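Progress report, table clearing task (Flitix / Vellia)
May 13, 2022
By Luuk Kramer
0 comments | 2 shares

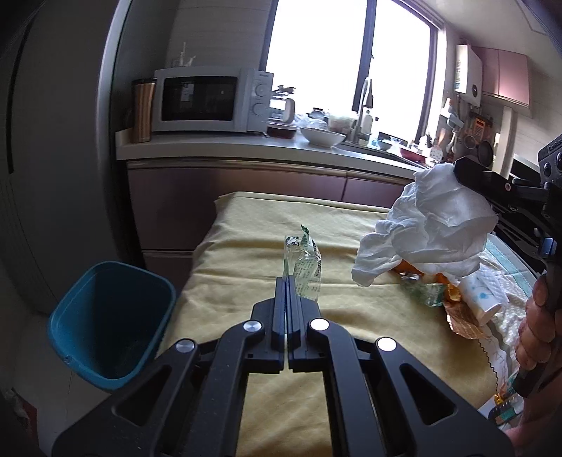
Short one this time, Hendrik, I'm writing between sessions. Full numbers come with the end of term report.

Where we are. Demonstration collection with the hand-held grippers is at 2,220 usable episodes. Target for this period was lower so we're ahead. Kitchens only so far, all in Alville. Trash-to-bin is the main task: wrappers, tissues, small bottles, one gripper in each hand.

Method change since last report. We dropped the fixed start pose. Operators now begin wherever they like as long as both grippers are in view of each other at some point in the first few seconds. Theerawat pushed for this and he was right, the policy was memorizing the start. Retrained on the mixed set, held-out kitchens went from 40 percent to 80 percent of items in the bin. Same network, same training time. Seperate test with the old start pose only: no gain, so it's the variety doing it.

What still fails. Thin stuff. Wrappers lying flat on a tablecloth are the worst, the fingers close on cloth and pull the whole thing along. Crumpled tissue is fine mostly, plenty to grab. Clear plastic is so-so, depth is poor on it and bright windows make it worse. Arnout is trying a lower approach angle, closed fingers first to tip the wrapper up, then open and grasp. Looks promising on the bench, no proper numbers yet. Please don't quote it.

Labeling. Behind. Milan was out for part of May and the Heydari tool kept dropping the left gripper track whenever the hands crossed. Patch is in. Need to re-run more than 40 sessions, mostly compute, not much of our time.

Budget. On plan except finger pads, which wear faster then we figured. Would like to move a bit from travel into consumables, can you OK that by email?

Next:
- finish relabeling
- flat wrapper trials, old approach vs Arnout's
- 2 new kitchens, different counter heights
- first run on the Vellia arms with the retrained policy

Open question for you: does the final demo have to include sorting (paper / plastic) or is one bin enough? Proposal text can be read both ways. Changes what we collect next so the sooner the better.

Luuk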